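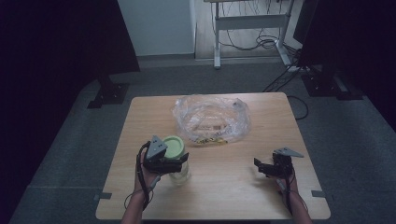
Informe de avance a la fundación financiadora
Programa de reducción del desperdicio alimentario en comedores de barrio
Periodo: de enero a mayo

1. Estado general

El programa lleva cinco meses en marcha y el gasto va según lo previsto. Con los resultados somos más prudentes. La solicitud original prometía una bajada «sustancial y sostenida» de la comida desechada, y con los datos que tenemos hoy no firmaríamos ninguno de los dos adjetivos. Hay una bajada en los registros. Si corresponde a una bajada en los cubos de basura es lo que intentamos aclarar en las páginas que siguen.

Participan los tres comedores acordados: Asia (en la calle del mismo nombre), Durov y Pană. Karkis sigue como proveedor de los envases y de las etiquetas de fecha.

2. Lo que dicen los registros

Entre los tres comedores se anotaron 663 kilos de comida desechada en el primer mes y 208 en el último. Presentada así, la cifra es espectacular, y entendemos la tentación de llevarla a la memoria anual. Pedimos que no se haga todavía.

En el primer mes se pesaba todo, también las mondas, los huesos y el pan duro que Durov entregaba a una granja. A partir de marzo, Pană dejó de anotar las mondas, con buen criterio a nuestro juicio, pero sin avisar a los otros dos. Asia las siguió pesando unas semanas más. La serie mezcla, por tanto, tres maneras de contar, y no tenemos forma de rehacerla hacia atrás. Además, mayo fue un mes flojo en comensales por las obras de la avenida, y menos platos servidos dejan menos sobras, con programa o sin él.

Nuestra impresión es que hay una mejora real en los guisos y las legumbres, donde las raciones se han ajustado, y ninguna apreciable en la fruta. Es una impresión. No la respalda todavía ningún dato que resista una segunda lectura.

3. Envases y etiquetado

El reparto de envases está terminado. Las etiquetas de Karkis se despegan en la nevera; lo comunicamos en febrero y la segunda remesa se despega igual. En Asia escriben la fecha con rotulador directamente sobre la tapa, método que cuesta muy poco y que por ahora ha dado menos problemas. Proponemos no renovar el pedido de etiquetas hasta que el proveedor ofrezca otro adhesivo y lo probemos en frío antes de pagar.

Tampoco está claro que los envases nuevos hayan cambiado mucho. Las cocinas ya guardaban las sobras. El cuello de botella estaba, y sigue estando, en que el turno de mañana no sabe qué dejó preparado el de tarde, y eso se arregla con una hoja en la puerta de la cámara. Pană la usa desde abril. Durov la imprimió y no la rellena.

4. Formación

Se impartieron las sesiones previstas, los martes por la tarde, al cerrar el servicio. Los cuestionarios de satisfacción salieron muy bien, como suelen salir cuando se rellenan delante de quien ha dado la charla. No los adjuntamos como prueba de nada. Lo que sí hemos visto en las visitas posteriores es desigual: la rotación de existencias se respeta en dos cocinas y en la tercera – Durov – los yogures recién llegados volvían a estar delante de los antiguos.

Quedan por revisar los materiales escritos. La guía de conservación es demasiado larga y dedica más espacio a la historia del programa que a cuánto dura un caldo refrigerado.

5. Presupuesto

No hay desviaciones en personal. En material queda un remanente por las etiquetas no pedidas. Solicitamos permiso para destinarlo a básculas iguales en las tres cocinas, porque ahora mismo una redondea al medio kilo y otra exige calcular la tara a mano. La partida de difusión está intacta y sugerimos que siga así hasta tener algo que difundir.

6. Próximos pasos

Desde junio se pesará con un único criterio: comida preparada y no servida, por un lado; restos de plato, por otro; mondas y huesos, fuera. Se anotará también el número de platos servidos cada día. El primer mes con ese método será la nueva línea de base, y la anterior dejará de usarse en cualquier comparación.

Sabemos que esto retrasa la cifra que la fundación esperaba para el cierre del semestre. Si hace falta entregar una, preferimos que vaya acompañada del apartado 2 completo. Quedamos a la espera de respuesta sobre el cambio de partida para encargar las básculas.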